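Notebook, Stastlow upper floor
November, entry begun 08:40
Initials: OM (Oľga Machala), additions by IL (Izzati Liew) marked as such

Carried over from last entry

Left gripper jaw re-seated, still a slight step between the pads when fully closed. Tracking dropout on the right-hand unit not explained. Vetwood have asked again for a date when the kitting bench goes to the arm for the first part family. No date given. I said we would answer after this block of recordings has been through review.

The rota was changed without anyone telling the packers' lead. This needs to go in the notes even though it isn't a technical matter, as two people arrived downstairs for a normal shift and were sent up to us. They were paid the packing rate for the morning. See "Hours and grades" below.

Start-up

Power on headsets first, then grippers, then start the logger. If the logger is started first it takes the clock from the wrong device and the whole session is offset. Galanis have this listed as a known fault and have given no release for the fix.

Floor calibration done from the open area beside the railing. Took three attempts. The first two drifted when people walked through to the counter at the back. It is the only way through, so asking people to keep clear only works for a few minutes at a time.

Marker on the white box used as the fixed reference. Box stays where it is on the table for the whole block. If it has to be moved, stop, recalibrate, and write the time here. Someone nudged it last week and we lost most of an afternoon before the error was traced.

Jaw check before first recording:
open fully, close fully, look at the gap
squeeze a foam block, release, check it comes away clean
wipe the pads with a dry cloth only

The textured faces on the pads pick up card dust from the downstairs stock. It doesn't show, but the grip on the small cartons goes. Alcohol wipes leave the surface tacky for some time after and the first recordings are then no good for thin bags. 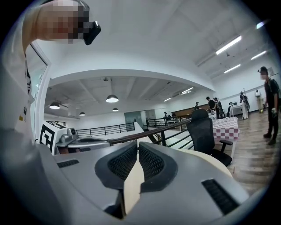

Morning block

Task set A, small carton into tray, lid on. One gripper, right hand. Operators work from the card and do not get coached during the run. Last month we coached too much and ended up with everyone doing it the way I do it, and I have never packed for a living.

Observation, written as it happened: the experienced packers do not place the carton. They let it drop the last few millimetres and nudge it square with the side of the hand. With the gripper there is no side of the hand. For the first quarter of an hour they try to do it anyway and tap the housing against the tray. After that they slow down and place it. The recordings look tidy and are slower than the real bench. If the arm learns from these it will learn the slow version.

Question for the planning meeting: whose time is the target time? The number Vetwood have in the business case comes from the manual bench. The people who produced that number cannot reach it with the tool in their hand, and the arm is not going to beat the people it learned from in the first months.

Rejects in the morning block mostly from three causes: hand in front of marker, carton picked by the tape, operator speaking to someone and turning the head. The last one is marked as a reject by the software and I do not agree with it. At the bench people talk all day and still pack correctly. Left them in a separate folder named "talking" and asked Plamthorpe whether they can be used.

IL: Plamthorpe replied at 11:15. They can use them if the wrist path is complete. They don't need the head path for set A. So we have been throwing away good work for some weeks. I have asked for the old rejects to be restored from the backup.

Counts

Target for the block is 200 accepted recordings per operator. This was set before anyone had tried it over a full day. Two operators reached it, both with sore forearms by the end, and I do not want to treat that as proof that the target is right.

Total accepted on the Stastlow server at the end of the morning: 2,577. This includes the set A runs from the previous block and excludes the "talking" folder. It does not agree with the dashboard, which still counts aborted runs. Use the server figure in anything that goes to Vetwood.

The per-operator count is shown on the dashboard by name. I have asked for names to be replaced with station numbers. The packing bench downstairs has never had a personal count on a screen and it should not arrive by way of a recording tool. IL agrees. The supervisor says the names are useful for arranging breaks. Breaks can be arranged by clock.

Afternoon block, two-handed

Task set B, bag held open with the left, part in with the right. Both grippers in use, marker on top of the tool to be kept up and clear of the sleeve. Loose cuffs are a problem. Roll them or pin them.

The hand under the gripper gets tired before the trigger finger does. Operators shift to supporting it further forward and then the tool tips nose-down, and the marker goes with it. Reminded everyone at the start and stopped reminding after that, as the reminder itself breaks the rhythm. Better fix would be a strap or a longer rest underneath. Sketch is on the back page, sent to the workshop.

Ceiling light: the panels nearest the work table wash out the marker when the tool is tilted back. With one row switched off the tracking is steady, but then the people at the back of the hall are working in poor light. Put the row back on and moved the operators' standing position by half a step. Dropout is lower, not gone. This may also account for the right-hand unit, to be tested with the units swapped over.

One operator stopped partway through the block because of nausea from the headset. Sat down, water, did not continue. Logged in the accident book as well as here. No pressure to make up the count. I want a rule for this in writing before the next block: anyone who stops because of the headset goes back to their own bench at the recording rate until the end of the shift. At present they would drop back to the packing rate from the minute they take it off, and people will keep it on for the money.

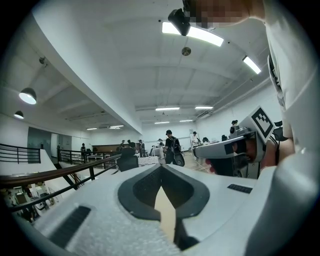

Hours and grades

What has changed for the people here since the recording started, as far as I can put it down without guessing:

The packing bench runs one person short whenever we have two operators upstairs. Cover comes from goods-in. Goods-in then builds up and is cleared by whoever stays late. None of this overtime is booked to the automation project, so on paper the recording costs less than it does.

Recording is paid at a higher rate than packing, by the hour. It has no grade of its own. Nobody's contract mentions it. Two people have asked whether it will still exist after the arm is installed. The correct reply is that there will be some recording whenever a new part family comes in, and between those there will be none. I gave that reply. IL thinks we should ask for a fixed number of hours per month so that it can be planned around.

After the arm takes the first part family, the bench keeps the awkward items: soft bags, anything with a cable, returns. These are slower, and the bench rate per hour will look worse with the same people doing harder work. The bench target has to be re-based on the same day the arm starts. I have written this in the plan for Vetwood as a condition. In the last draft it came back moved to "comments".

IL: I spoke to the packers' lead over lunch. Her main point was about the tray layout. The present one was arrived at by the bench over several years and the arm needs a different one with wider gaps. If both layouts are in the building there will be mixed trays. She would like to choose the colour or the label herself and I see no reason against. She also wants to see the recordings played back before they are sent. We have never offered that.

Playback can be done on the monitor at the end of the day with the review software. It takes ten minutes to set up. Booked for the next block.

Open items

Swap left and right units, repeat set B with the same operator, compare dropout
Step between the pads on the left gripper, shim or replace
Restore rejects from backup (IL)
Logger clock, chase Galanis again
Station numbers in place of names on the dashboard
Written rule for stopping with headset sickness, including the rate
Overtime in goods-in to be booked against the project, need the code
Tray labels, with packers' lead
Forearm soreness: try a limit of roughly 40 minutes per turn and see what it does to the count

Shutdown 16:50. Grippers on charge, logger stopped before headsets. White box left in position, tape marks on the table at the corners.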